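Movies and TV > Old films
Looking for the title of a film about a lighthouse keeper and his double

Asked by Vilico

Hello to all. I try to find a film which I saw one time only, late at night in November, when I was a student. I missed the first part, so I never saw the title. It is in black and white, but I think it is not very old, maybe from the seventies. A man takes care of a lighthouse. One evening a second man comes up the stairs and he has the same face, played by the same actor. They don't fight. They eat soup together and play cards, and after this the wife on the mainland starts to receive letters in 2 different handwritings.
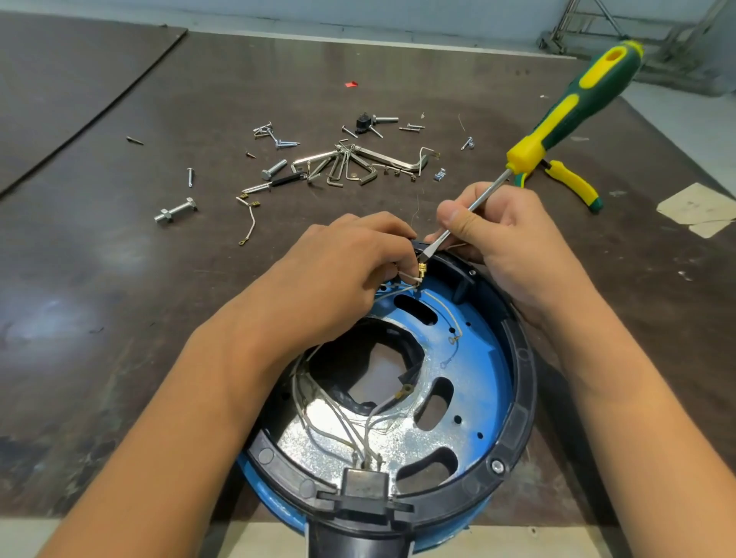 The language was not English, and the subtitles were yellow. I have already looked through a list of 100 films with lighthouses and it is not there. I also asked in the video shop in Breltedmont, but the man there knows mostly westerns. Please, does somebody recognize it?

3 answers

Marthinus Rampersad
I believe you are describing "The Second Lamp". It was shown at the film club in Stutevthorpe when I was a member. It runs only 55 minutes, so you perhaps missed less than you think. In the beginning the wife reads a letter aloud and we see only her hands. The card game is as you say, but I remember bread on the table and no soup. I don't know of any disc. The club had a print on loan, and the sound was quite bad in the last reel.

meijer_k
Are you sure it's not a TV episode? Lots of those had doubles in them.

Vilico (asked the question)
Thank you Marthinus, the letter at the start explains very much to me! About the soup I am still sure. To meijer_k: it had no breaks and there was a long list of names at the end, so I believe it was a film. I will write to the club and ask from where they had the print.

Viewed 1,293 times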